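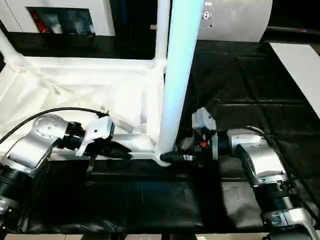
Re: [stekeck-users] Right gripper drops out under load

On June 2023, Jannik Steinbach wrote:
> Right gripper on our Stekeck pair goes limp partway through a
> grasp. No e-stop, no entry in the arm log. Left one is fine.
> Has anyone seen this on Restano firmware?

Yes, same fault in our cell. The gripper driver trips on undervoltage and reports it only on its own status register, so the arm controller carries on as if the part were still held. With a tall part that is a drop hazard. Keep people outside the reach of both arms until it is fixed.

In our case it was the cable at the elbow. With the joint bent past 60 degrees the connector pulled and contact resistance went up. We logged 16 trips in 200 cycles. After rerouting with more slack — 20 mm was enough — we had none in the next 200.

Poll the status register and stop both arms on any nonzero value. Strobel has a patch for the polling, due in July.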